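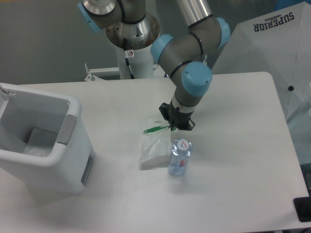 Handout 5: Notes for the Visit to the Prastus Lab

Read this before the visit and bring a printed copy. The second half is for after the visit and feeds into your lab report.

1. Where and when

The lab is on the ground floor of the Flativstead building. Use the side entrance. The group is limited to 25 people, so if you are not on the list, talk to Yurani Agudelo before the end of class. Closed shoes are required. Long hair must be tied back. Bags and coats go on the hooks outside the lab door.

Our hosts are Isamu Hamada, who will run the arm, and Afshin Rashti, who will go over the software. Please save questions about internships for the end.

2. What the demonstration covers

The task is picking up everyday things from a table and putting them into a bin. The arm stands on a pedestal at the far side of a white table, and the gripper comes down from above with its fingers pointing at the tabletop. The white bin is on the left as you face the arm. In the setup shown on the first page, the gripper is down at a crumpled plastic bag with something green on or in it, and a small water bottle stands to the right of the bag.

Both kinds of object cause trouble, for different reasons. Review the sections on grasp planning and depth sensing from Handout 4 if you need to.

2.1 Thin plastic bags

A bag has no fixed shape. If you push on one side, the other side may move or may not. A model of the bag made before contact is out of date as soon as the fingers touch it. Closing the fingers on a fold usually works better than closing them on a flat part, which tends to slide out. The lab's method looks for raised folds first and for edges second.

A translucent bag also gives weak depth readings. Some of the light passes through and comes back from the table. The result is a surface with holes in it, or one that sits lower than the real bag. Something with a solid color in or on the bag can give the camera a better target, but gripping that item does not mean the bag will come along with it.

2.2 Clear bottles

A bottle keeps its shape better than a bag, but clear walls have the same depth problem. The cap is often the only part that reads well. A grasp from above on the cap is easy to plan. It leaves the weight of the bottle hanging below the fingers, and a bottle with liquid in it can swing. The arm has to slow down at the start and end of the move.

A standing bottle can also be knocked over when the arm reaches for something next to it. Ask how the planner decides which object to take first.

3. Terms you will hear

Approach: the last part of the path before contact, usually straight down.

Pre-grasp pose: the position the gripper takes before starting the approach.

Wrist: the last joints of the arm, just before the gripper. These set the angle of the fingers.

Workspace: all the points the gripper can reach. The bin and the objects both have to be inside it.

Release height: how far above the bottom of the bin the gripper opens.

Regrasp: letting go and trying again from a new pose.

4. Figures from the lab

Rigoberto Paucar sent these from the Taipe test series, which the lab ran in December. The series had 1042 attempted picks with mixed household objects. Of these, 558 ended with the object in the bin on the first attempt. The rest include regrasps, drops and objects left on the table. He has not broken them down by object type, so do not write in your report that bags did worse than bottles unless you have a source for it.

Work out the first-attempt rate yourself and show the division. Keep one decimal place.

5. During the visit

Stay behind the yellow line on the floor whenever the arm has power. Do not reach over the table, including when the arm is still. It may be waiting for a command. Photos are fine without flash. No video of the screens.

Take notes on the following:
- how the arm moves from the pre-grasp pose to contact
- where on the object the fingers close
- what the operator does after a failed pick
- whether the path to the bin changes from one object to the next

You do not need to time anything. Mohammed-Awal Adjei will get the logs from the lab and post them in the course folder under Cokisell.

6. After the visit

Write two pages. Pick one object you saw handled and describe the grasp, using the terms in section 3. Then suggest one change to the gripper, the camera placement or the planner, and say what you would expect it to do. A sketch of the table from above is required. Mark the base of the arm, the bin and the starting place of your object.

Reports are due 5/31/26 by upload. If you missed the visit, use the posted logs and write on a failed pick instead.

Reading for next class: chapter on contact and friction, first half only.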